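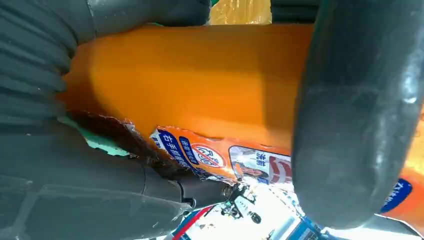 Ruddock 2 landed last week and I've been living in it ever since (my poor garden). If you've been putting off the update, go and get it, because the new build cache is a joy! My main project has 359 source files and a clean build used to take long enough for me to make toast. On Monday I rebuilt it after changing one header and it was done in about 80 seconds, toast not even in the slot.

The debugger got some love too. You can now set a breakpoint that only fires on one thread, and the variable panel finally remembers which bits you had open – I've been whining about that since April. The Warkovum plugin works fine as long as you reinstall it after the upgrade. Berex users should hang on a little, the syntax colors are all over the place and Hryhorii Dovhaniuk tells me a fix is on its way.

One gripe: the log window now stops at 500 lines by default. You can change it under Settings, Output, but it took me ages to find.

Next time I'll get into the new Grulorcombe templates, which I've only poked at so far.

Comments (3)

pixelmarge: Thank you for the log window tip, I thought mine was broken!

tomk_dev: Does the cache survive switching branches? Mine seems to start over every time.

lindaR: Same here tomk. Turning on "keep per branch" fixed it for me.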